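Unit 6: Inventory Methods and Order Picking
Handout, November 1, 2018

Read chapter 4 before the quiz. Bring a calculator.

Key terms
Stock keeping unit (SKU): one item in one size and color. A blue mug and a red mug are two SKUs.
Reorder point: the stock level at which a new order is placed.
Lead time: days between placing an order and receiving it.
Safety stock: extra units held in case demand runs high or a shipment is late.

Worked problem
Fladel sells 17 lamps a day. Lead time from its supplier, Kaneko, is 9 days. Safety stock is 60 units.
Demand during lead time: 17 x 9 = 153
Reorder point: 153 + 60 = 213
Fladel has 243 lamps on hand, so it does not order today. Two days of normal sales bring it to 209, and the order goes out then.

Picking methods
Discrete picking: one worker, one order. Simple, few errors, a lot of walking.
Batch picking: several orders collected on one trip and sorted afterward.
Zone picking: each area has its own picker, and orders pass between areas.

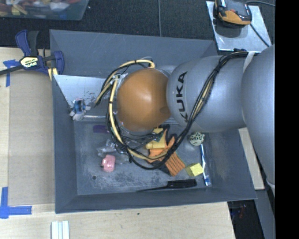
Fig. 6.3. KUKA arm over a gray bin.

For Tuesday
Zillby stocks 582 SKUs, and most of its orders contain a single item. Choose a picking method for it and defend your choice in one page. Late papers lose one grade.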